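Home News Research People Contact

LILLMONT, December 24, 2024. The robotics group at Peixoto is delighted to share a training method, called Erer, that lets a two-armed robot learn a fiddly tabletop job from just 54 demonstrations, and we could not be prouder of everyone who stayed late for it!

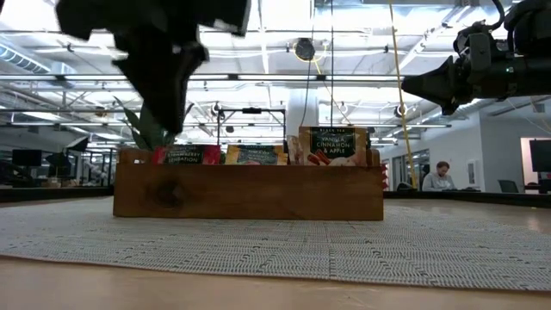 "Tea packets sound easy until you have to handle them gently," said project lead Pranab Wijesinghe, who hopes to share the full results, all 1,189 trials of them, with other labs in May.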